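Category: Talks / Food Service

Speaker notes: Packed lunches for 245 people

Start with the kitchen at Denico. One counter, two refrigerators, a service window that opens at 11. In July the building has 245 people in it on a normal day, and most of them want lunch within the same half hour. Pause there and ask who has worked a line like that.

The talk covers ordering, holding cold food, and labels. Skip menus. People always ask about menus and we can do that over coffee.

Ordering. We used to order produce by what ran out the day before. Daiane Bezerra changed this when she took over purchasing. She orders by headcount, and the headcount comes from the front desk by 4 p.m. If the desk is late, she uses the number from the same day last week. Bread is ordered separately because the bakery, Giretti, wants two days' notice.

Show the order sheet. Let them read it. It has one line per item and a column for what came back unused. The last column is the one that gets left blank, so point to it. 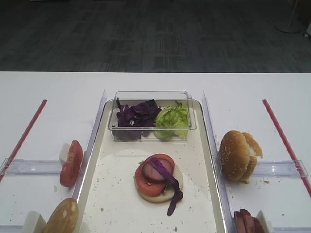 How long can cut vegetables and sliced meat stay out on the counter during service?
Our rule is one lunch period, then whatever is left gets thrown away. We don't top up a container that has been out. A full one comes from the refrigerator and the old one leaves.

Go slowly on the next part, it gets the most questions.

Cold holding. The refrigerator stays at or below 41 degrees. Check it with a thermometer you put in yourself, as the display on the door can be wrong. At the Plitgate site the display was off for most of a summer. Natanael Bastos found it when he put a second thermometer on the bottom shelf. They replaced the door seal and changed the opening checklist. Mention that the checklist is one page.

Shallow containers cool faster than deep ones. If you cook chicken for sandwiches, spread it out before it goes in. Leave room between containers. A packed shelf blocks the air.

Washed greens go in dry. Water in the bottom of the container ruins them by the next morning. Spin them, line the container with a towel, and keep red cabbage away from anything pale if you care about color. 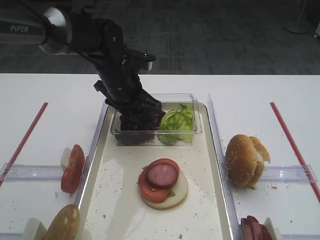

Shredded purple leaves and green lettuce sharing one clear container.

Labels. Item, date, time, initials. Use tape that comes off in the dishwasher. Frimpong tried printed stickers and went back to tape and a marker after a month, as the printer was in the office and the office was locked at 6 a.m.

Allergens go on the sandwich wrap and on the sign at the window. Both. If there is a substitution, the sign changes first. Tell the story about the sesame rolls here if there is time.

Cost. We budget 80 dollars a week for waste. When Daiane started it was well over that. Most of the drop came from the headcount, and some came from cutting tomatoes later in the morning.

Leave ten minutes for questions. Handouts are on the back table: the order sheet, the opening checklist, and the label guide. Ask people to take one of each and to write their email on the pad if they want the files.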